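Against the Default Setting

Most arguments about paint begin with the colour and end with the price. The finish gets a line at the bottom of the tin. I have come to think this is the wrong order, and that the trade's habit of specifying matt emulsion for every interior wall deserves more resistance than it meets.

The case for matt is well known. It scatters light, so it hides poor plaster. It can be touched in without leaving a visible patch. It is cheap to make, as the binder is the costly part and matt has least of it. A builder handing over a row of houses has good grounds for choosing it, and every one of those grounds expires on the day the keys change hands. From then on the wall has to be lived with, and low-binder paint marks when brushed by a coat sleeve and comes off on a damp cloth.

The usual answer is that the owner can repaint. So he can, but the first coat decides a good deal of what follows. A tougher paint laid over a weak one is only as well fixed as the layer beneath. I have scraped walls in two houses where a sound eggshell had come away in sheets, taking the contract matt with it. The eggshell was blamed both times. 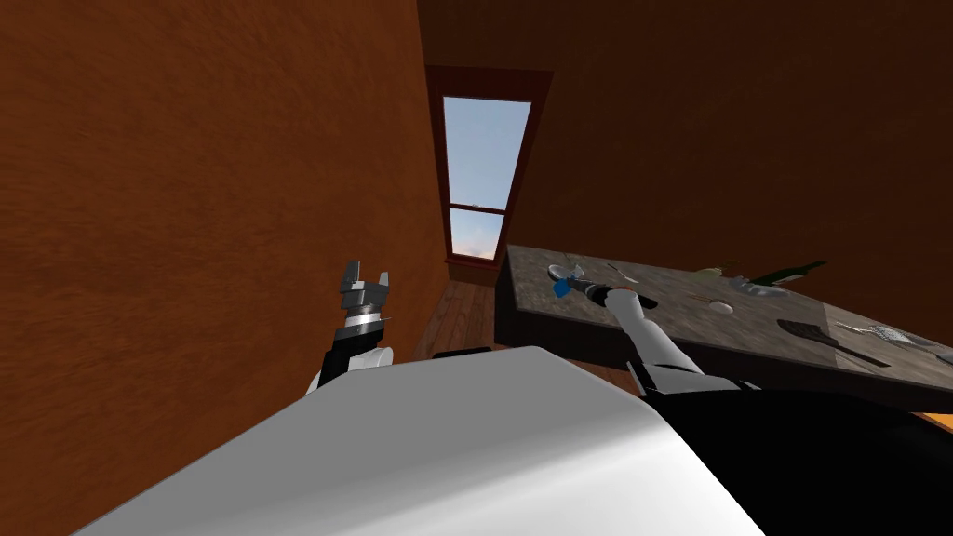

Imhof, 1 April 2022

The supplier Voneleo has this spring dropped its mid-sheen wall paint from the general list and moved it to special order, with a minimum of 32 litres. The notice gives low demand as the cause. I do not doubt the sales figures, but demand for a thing kept on the bottom shelf, in white and cream only, is not much of a measure. The same firm's matt comes in up to 1000 shades. A customer who wants a strong earth colour and a wall that can be washed must now choose between them or buy enough for a small school.

Strong colours are where the finish matters most. A pale matt wall shows dirt. A deep one shows everything: fingernails, chair backs, the polished streak left by someone rubbing at a mark. The pigment load is high, the binder is stretched further, and the surface burnishes under light rubbing. The old limewash and distemper colours had the same fault, and people accepted it in rooms where nothing touched the walls. They did not put them behind a table.

There is a fair objection that sheen shows up bad plaster. It does, in raking light above all, and a wall beside a tall window will give away every trowel line. My reply is that this is a plastering fault and should be paid for as one. We have let the paint carry the cost of poor preparation for so long that the cost no longer appears on any bill. Velik, which makes the filler most decorators use here, advises two passes and a full sanding before any finish above matt. That is perhaps a day's extra work in an ordinary room. Spread over the life of the paint it is little.

I would ask for two changes. The first is that the tin should state scrub resistance on the front, in the same size of type as the shade name. The class is already tested for and already printed, in the small panel beside the disposal advice. The second is that new houses should be handed over with a mist coat only -- sealed, plain and honest about being unfinished -- and the saving passed to the buyer, who can then choose. The Kila estate did this for its first phase and stopped in July, on the grounds that bare-looking rooms were harder to sell. I can believe that they were. A room in contract matt is no nearer to being finished; it has merely been coloured in, and the buyer pays to have it done again.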